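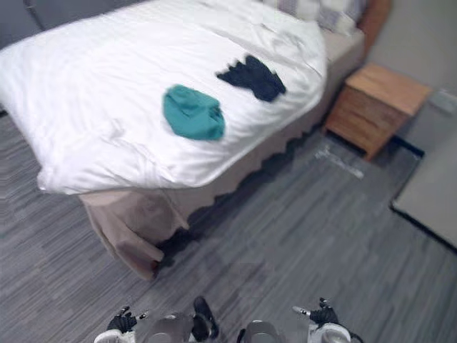
*Start position on the bed job: both hands open, apart, and touching nothing.*

# Review: the Ren rule cards for robots that handle clothes (Getusik)

Posted 13 July 2022, Colloddale

I've been wanting somebody to write this down for years. Getusik's Ren set is a spiral-bound booklet plus 11 laminated cards, all about good practice when a two-handed robot is picking up clothes and bedding in a room where people live. It isn't a law book and it doesn't pretend to replace your safety standards (page one sends you off to read those first, good for them). It's the layer under that: how you start, who says "go," what you do when a sleeve ends up where it shouldn't.

We've had it for three weeks. I love it, with a few complaints, which I'll get to.

## What you get

The booklet is 100 pages of big type with wide margins, and ours are already full of pencil. The cards have a hole in one corner and a ring to keep them together. We took the ring off on the first day and clipped the start, stop and snag cards to the operator's lanyard, and that turned out to be the best way to use them. The rest live in a drawer until the job changes.

There's also a log sheet you can copy as often as you like. One line per run: job, start card read yes/no, stopped early yes/no, reason. So simple! We had a spreadsheet with so many columns that people quit filling it in.

## The start card

My favorite by a mile. It asks for open hands, a gap between them, no contact with the bed or anything on it, and then the operator says out loud which item goes first. With a teal item near the side of the bed and a navy one farther up, you'd say "teal," wait for the second person to say it back, and go. I felt silly doing this for maybe a day. Then I caught myself about to reach across one thing to get to the other, and the card had already made me stop and look.

It also has you look at the edges of the bed before each run. Bed skirts get their own paragraph, bless them. Anything that hangs to the floor or bunches at the corner gets named aloud as a no-grab area, and you do that even if the job is only on top of the comforter. Same with the nightstand: top bare before you begin, every time. I'd never have thought to write down either one, and both are now habit.

## The snag card

Clothes are hard to write rules for. A box is still a box when you lift it, but a sweater goes wherever it wants. Ren's answer is the fingertip rule: if you can't see the tips of the fingers, you slow down, and if you can't say what the cloth is touching, you stop. The wording is short enough to say from memory, and the wrist view is where you'll use it most. Heavy dark knits are a good test. Ribbed fabric fills up that view fast and drapes right over the finger joints, and you end up judging everything from the black pads poking out under the hem.

My one wish is that the card said more about what's underneath. It tells you to check the floor "for loose items" and leaves it there. A thin cable on striped carpet is easy to look past when there's a big dark shape taking up your attention, so we've written CABLES on ours in marker. Stacked wood strips went on the list too, along with anything low and dark off to the side that you can't name from the wrist view. If you can't name it, go and look at it with your own eyes first.

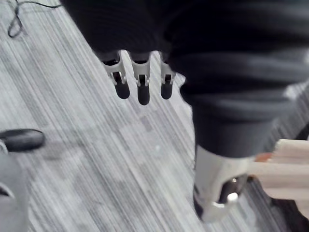 ## How it held up for us

We used the log sheet on our first 100 runs with the cards. The start card got read on 97 of them, and I'm pretty proud of that number, given how this group feels about paperwork. I can't tell you it made us safer, we didn't track things well enough beforehand to compare. What I can say is that handovers are quicker, and new operators speak up sooner when they want to stop. They have a card in their hand that says they're allowed to.

## Compared with Wumis

We used the Wumis guide before this. It's thorough, and it's still better on batteries, storage and lifting the robot itself, so ours is staying on the shelf. But it's written to be read at a desk. I never once saw it open next to a bed. Ren is the one people pick up.

## Gripes

- The card ring is cheap and pinches.
- The stop card is pale yellow and so is the "change of job" card. Please make the stop card red!
- Pillows and comforters share a single page, and they don't behave alike at all.
- No index. We made our own on the inside back cover.

Getusik says a second printing is due in September, with a longer bedding section. I'd buy the current one anyway if you have clothes work going on now. Get a spare set of cards while you're at it, the lanyard ones get chewed up at the corners.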